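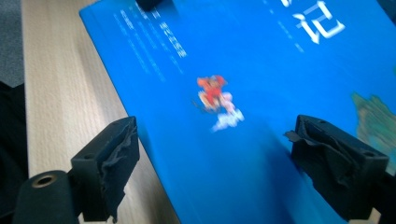 # Rainouts, tickets and other weather: questions we get at Bandara Park

Updated Mar 6, 2019, ahead of the home opener. Last season's version of this page referred readers to a phone line that had been disconnected, and we'd like to thank everyone who let us know in person.

### Who decides if a game gets called?

Before the first pitch, the home club does. After the first pitch, it's up to the umpire crew chief. The grounds crew, led by Mervyn Tunstall, gives advice to both and is ignored by each in turn. The hot dog stand has no vote, despite what you may have heard in line.

### How long will you wait before giving up?

Up to 70 minutes per delay. If the sky clears in that time and the field is playable, we play. "Playable" means Mervyn can walk from first to second without losing a shoe.

### My weather app said it would rain at 7. Why didn't you call it off at lunch?

Your app said that. Ours said something else, and a third one, consulted by Vasco Valente in the front office, said snow. We wait as long as we reasonably can, and fans driving in from Teltasden should check the club website before leaving the house.

### Do I get my money back?

You get a rain check, good for any remaining regular season home game in the same price section. A game is official after five innings, or four and a half if Drilthorpe is ahead. Once it's official, your ticket has been used, even if you spent three of those innings under the concourse roof holding a tray of nachos.

Cash refunds are given only when the last home game of the season is rained out and can't be replayed.

### I lost my ticket. Can I still exchange it?

If you bought it with a card, yes. Bring the card and a photo ID to Window 2. If you paid cash and the ticket went through the wash, bring what's left of it. Hashini Selvanayagam runs the window and has honored worse.
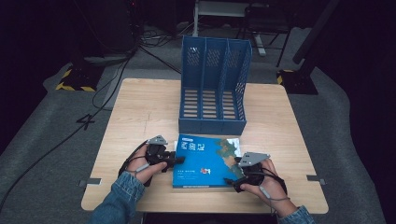
She can't honor a photo of a ticket, a story about a ticket, or a ticket to a different ballpark. All three were tried in one evening last year.

### What happens with doubleheaders?

Most rained-out games are made up as part of a doubleheader the next time the same opponent is in town. Each game goes seven innings. One ticket covers both, so if you hold a ticket for the second game, you may come early and see the first at no charge. The break between games is 30 minutes, or however long it takes to find the other bucket of baseballs.

### Can I wait out a delay in my car?

Yes. Get your hand stamped at the gate on the way out. The stamp washes off in heavy rain, a flaw we're aware of, so keep your ticket stub too.

### Are umbrellas allowed?

Small ones, in your seat, during a delay. Close them when play resumes. Golf umbrellas have to stay at guest services. The park seats 3,172 and one golf umbrella can block a surprising share of them.

### What about lightning?

We clear the seating bowl when lightning is reported nearby. Please go to the concourse or your vehicle when the announcement is made. The left field bleachers are metal, and "I wanted to see if they'd really do it" isn't a reason to stay on them. We restart the clock after every new strike, so the wait can run long.
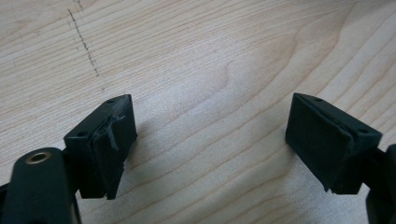
Lightning time doesn't count toward the 70-minute limit. We know this makes for some late nights. Imtiaz Mollah, our announcer, has agreed to stop reading trivia after the first hour.

### Are fireworks rescheduled too?

Usually to the next Friday-type crowd we can get, subject to the fire marshal. Bobbleheads aren't weather dependent and are handed out at the gate, rain or shine, while they last.

### Does the tarp crew need help?

In theory, no. In practice, see Rangi Stubbs at the gate by the bullpen. You must be 18, sign the waiver and own shoes you don't care about. Pay is one soda, any size.

### Where do I call?

The ticket office, extension 721, from 10 a.m. on game days. We tested it in February and it rang.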